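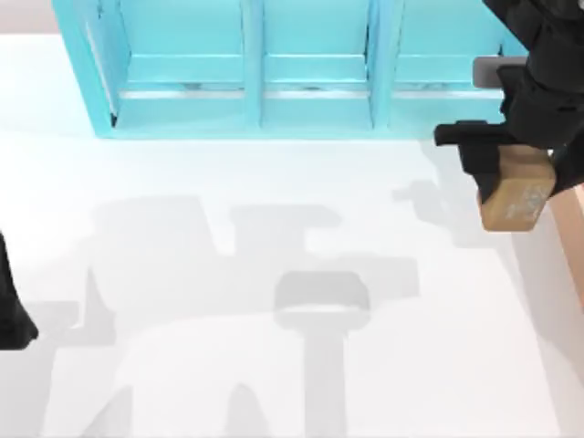

A small cardboard box beside an open-fronted shelving unit.

Parcel shop cuts holding time to 13 days

Customers of the Dastora parcel counter on Gakard Street will have 13 days to pick up their boxes from April, down from 30, after the back room reached what manager Zaid Akl calls "a full and frank conclusion".

Akl said almost 90 parcels were past their date last Saturday. The oldest, a pair of curtains, had been there long enough to go out of fashion and come back.

Reminders will be sent by text on day five and again on day 12. Anything left after that goes back to the sender, at the sender's cost, which Akl expects will sharpen a few friendships.

The counter is also staying open until 7 pm on weeknights. It will still close for lunch, the hour when most people can get there.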